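Refurbished desktop towers: frequently asked questions

Last updated June 25, 2020

Which machines does this page cover?
Full-size and mid-size desktop towers supplied or serviced by Drimatance from the Edunberg and Olach workshops. Laptops and all-in-one units have their own page.

How should I position the case before opening it?
Shut the computer down, switch off at the wall and unplug every cable. Hold the power button in for a few seconds. Lay the case on its side with the removable panel facing up, on a firm, level surface, and take the panel off.

How do I remove a memory module?
Press the retaining clip outwards until the module lifts, then pull it straight up by its edges. Some boards have a clip at each end of the slot, others at one end only.

How do I know a module is fully seated?
Line up the notch with the key in the slot and press down evenly until the clip closes. The gold contacts should sit level along the whole slot. A module left slightly high on one side is the usual cause of a machine that powers up with a blank screen.
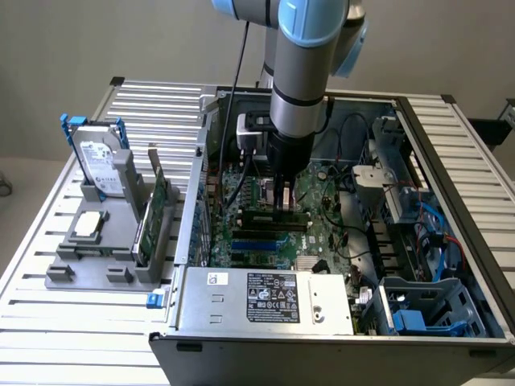
Modules should be fitted in matched pairs where the board has paired slots. Mixed sizes will generally run – but often at reduced speed.

Where should I put parts while the case is open?
Stand expansion cards and hard drives where they cannot fall. Keep a loose processor flat with the heat spreader facing up, and never rest it on its contacts.

Do I need to remove the power supply to reach the drives?
Not on most models. Drives are normally held in a caddy or bracket with a latch. Disconnect the data and power leads first, then release the latch and slide the drive out.

Can I open the power supply itself?
No. It contains no parts you can service, and it can hold a charge after unplugging. Replace it as a complete unit, matching the rating on its label.

How long is the warranty on replacement parts?
12 months from the date of dispatch. Memory fitted by the customer is covered; damage to the slot is not.

What does a bench check cost?
80 per machine, refunded if you go ahead with the repair. Allow 2 working days, longer in August.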